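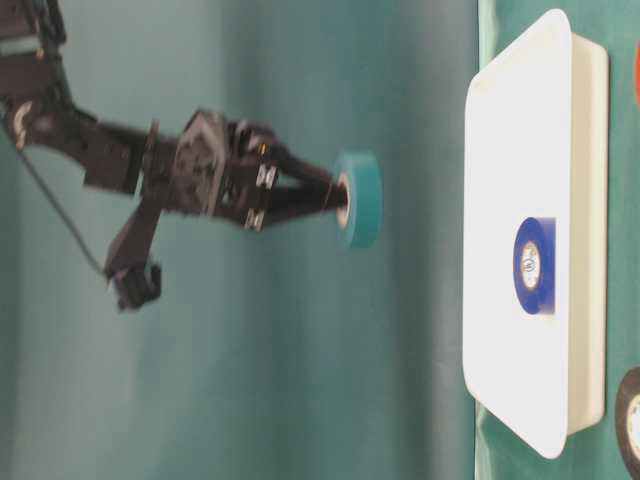

Home Posts Allotment Work stuff Get in touch

Posted in November by the Plonden packer

So we've had the arm on our packing line for a couple of months now, and people keep asking me about it down the pub, so I thought I'd write it all down once and then just send everybody the link!

For anyone new, I pack craft and repair kits at Pearce. Tape, mostly. Every kit gets a tray, every tray gets its rolls, and then it goes down the bench to be sleeved and boxed. Our biggest order is the Inine one, which is 252 kits at a time, and before the summer that meant two of us standing there going roll, roll, tray, roll, roll, tray until our wrists gave up. I used to dream about tape. My other half says I once asked for the blue one in my sleep.

Now the arm picks up the rolls and puts them in the tray, and I look after the arm. That sounds grander than it is. I keep the rolls topped up on the green, swap the trays over, and stop everything when it gets in a muddle. It's got two long skinny fingers and it's surprisingly gentle with them, but it does like a roll to be lying nicely. If one has landed on top of another it can hover there for ages making its mind up, and you end up talking to it like a dog that won't come out of the pond.

What's changed for us, then? Well, my hands for a start. I had a splint on most of last winter and I haven't touched it since September. I can do my own jars! The two of us who did the picking are both still here as well, which I know is what people really want to ask. One of us is on the arm and the other is on sleeving, and we swap at dinner time so neither of us goes round the bend.

It isn't all lovely, mind. The chatting has gone down. When you were both doing the same job at the same speed you could put the world to rights for a whole morning, and now we're at opposite ends of the bench and have to shout. I also feel a bit watched by the numbers. There's a screen by the door with the running total on it (2075 when I left this afternoon) and I never used to know or care what we'd done by teatime.

And I do worry about the next lot of starters. Picking was the job you got put on in your first week, when you didn't know anybody and couldn't do much harm. I learned every colour and width we sell that way. I've asked if new people can still do a few days by hand first and I've been told they'll think about it, so we'll see.

Next up is the Cluvel order, with the wide rolls, and they're a right pain even for a person. I've bet a packet of custard creams on the arm needing new fingers before we're halfway through. Will report back - probably after the allotment post I promised you all in August.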